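Reverse DNS, quiet queues and the long tail of a mail migration

Imani Okoth has run outbound mail at Urnport for 13 years. The company hosts mail for small organisations, mostly trade associations, clinics and regional clubs, and in February it finished moving its customers off an ageing relay cluster known internally as Dondska. We spoke by phone on 20th May, once the old address range had been handed back.

The first thing she wanted to correct was the idea that the move was a software project. The new relays run the same mail transfer agent as the old ones, with a slightly later build and a nearly identical configuration.

"The software took us a fortnight," Okoth said. "Everything after that was addresses and DNS. You are moving a reputation, and a reputation is held by the people receiving your mail. You can't copy it across."

Dondska sent from a block of addresses that had been in service for well over a decade. Receivers knew the traffic. Volume rose in the morning, dropped over lunch and died off by early evening, and complaint rates were low. The replacement block had no recent history at all. Okoth's team checked it against the public blocklists before signing for it, then asked the provider for a written record of prior use.

"It came back clean, but clean and unknown are treated much the same for the first few weeks. Some receivers will defer you on the second message if they haven't seen the address before."

The team moved customers in groups of 20 domains. Each group began with its steadiest sender, usually an organisation whose mail was mostly person to person, and bulk newsletters went last. Between groups they waited until the deferral rate at the larger receivers had settled back to its earlier level. Okoth would not give a fixed waiting period. One group took four days and another took nearly three weeks. 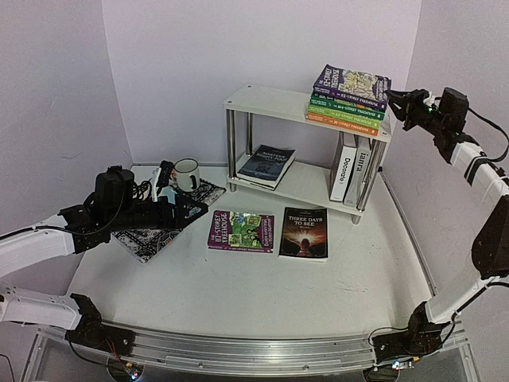

Paperbacks stacked on the two-tier shelf, with a robot arm on either side.

Yhon Montoya joined the call at this point to talk about authentication records. He wrote the audit script that ran ahead of every group, and he keeps a list of what it found. Of the 232 domains audited, 53 had an SPF record that would have failed on the new addresses. The most common fault was a hard-coded address where the customer should have used Urnport's include. A few customers had published two SPF records, and evaluating those returns a permanent error.

"Someone adds a newsletter service, the instructions say to publish a TXT record, so they publish a second one beside the first," Montoya said. "Mail keeps flowing, more or less, and it stays that way for years. Then you change the sending address and whatever slack there was is gone."

The lookup limit caused a different kind of trouble. SPF allows ten mechanisms that trigger DNS queries, and includes count, as do the includes inside them. Several customers were sitting at nine or ten before the move. Montoya flattened none of them. In his view a flattened record goes stale the first time a third party renumbers, and the customer has no way of noticing. He asked those customers to go through their records and remove services they had stopped using. Most found at least two.

DKIM was simpler. Urnport publishes keys under its own zone and customers point to them with a CNAME, so the new relays could sign with a fresh selector while the old one stayed valid. Both selectors remained in DNS for the length of the overlap. Montoya would have liked a longer overlap still. A message that sits in a queue for five days needs its key to be there when it is finally delivered.

I asked about the outage in the second week, which customers noticed. Okoth described it without much colour. Reverse DNS for part of the new block was delegated to the wrong name servers. Forward lookups worked, reverse lookups timed out, and a number of receivers began returning 450 responses to anything from those addresses.

"A timeout is worse than a wrong answer," she said. "With a wrong answer you get a rejection and someone rings you. With a timeout you get a temporary failure, the queue holds the message, and the graphs look fairly normal for an hour or two."

The alerting at the time watched queue length. It did not watch the age of the oldest message per destination. That has since been added, using a small exporter called Cositz that Montoya maintains. It groups deferrals by response text and receiving host, and raises an alarm when the same text turns up at unrelated receivers.

The old relays were kept running for inbound bounces well after the last customer had moved. Some remote systems cached the old hosts for far longer than the published TTL, and a few had them entered by hand. One was a multifunction printer at a clinic, configured with a bare IP address and sending scans to a shared mailbox. Tracing it took an afternoon of reading logs.

Next on the list is enforcement. Many customers still publish a DMARC policy of none, and Okoth wants them at quarantine once their aggregate reports show no unexplained sources. A spare relay, Muñoz, has been set aside to parse those reports. She expects mailing lists to be the awkward part, as they usually are, and has asked list owners to turn on From rewriting before their domain's policy changes.

"We've got replies from about half of them," she said. "The rest will get a second email."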